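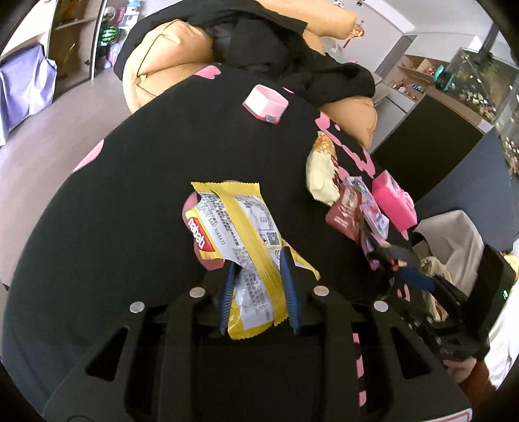

Figure 1. Yellow and white snack packet on a black cloth.

Booking Patterns for Self-Drive Canal Boats at Vasby Basin
Rhys Tapsell
Travel and Recreation Management, final project
Submitted Tuesday, August 18, 2020

1. Background

Vasby Basin is a small hire base with a slipway, a fuel dock and a row of moorings along the old towpath. Two companies rent boats there. Emico runs narrow boats for weekly hire, and Londoño rents day boats by the hour or the afternoon. Both take bookings by phone and through a shared online system called Cident.

My project asked a simple question: why do people who start a booking for a weekly boat so often fail to finish it? The manager at Emico believed the price was putting them off. I wanted to check that against the booking records and against what customers said themselves.

2. Method

Emico gave me the records of 99 weekly bookings that were started in Cident and not completed. Names and card details had been removed. For each one I noted the last page the customer reached, the length of the trip they had picked, and whether they had looked at the route page first.

I also talked with 20 people at the basin who had completed a booking. These were short talks on the dock, mostly while they waited for their handover lesson. I used the same list of questions each time but let people wander off it when they had something to say.

The records only go back to December. Earlier ones were kept in a paper diary and I did not use them.

3. Findings

Price was shown on the second page of the booking form. Most of the unfinished bookings went past that page without trouble. The largest group stopped at the page titled "Skipper Details," which asks for the experience of the person steering. It has a required box and no note saying that beginners are welcome. Anyone who has never steered a boat has to guess what to type.

The talks on the dock pointed the same way. Several first-time renters told me they had called the office at that point to ask if they were allowed to rent at all. One couple had picked a day boat from Londoño the year before for that reason -- they thought the weekly boats were for people with a license.
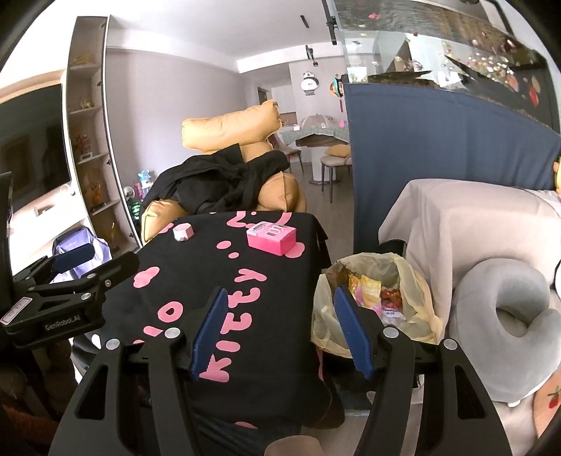
Do you need a license to rent a weekly boat at Vasby?
The company gives every skipper a handover lesson before departure, and no license is asked for.

A smaller group stopped at the route page. The map there shows the locks but gives no travel times, and the one-way trip is listed next to the return trip with the same name. I booked a practice trip myself and picked the wrong one.

4. Limits

I only spoke with people who had finished booking, so the reasons of those who gave up are partly my reading of the records. The dock talks were also held in good weather on busy days.

5. Recommendations

Change the skipper box to a menu with "none" as the first choice. Put a line about the handover lesson on the same page. Rename the one-way trip and add cruising hours between moorings to the map. Emico has agreed to try the first two changes -- the map belongs to Cident and will take longer.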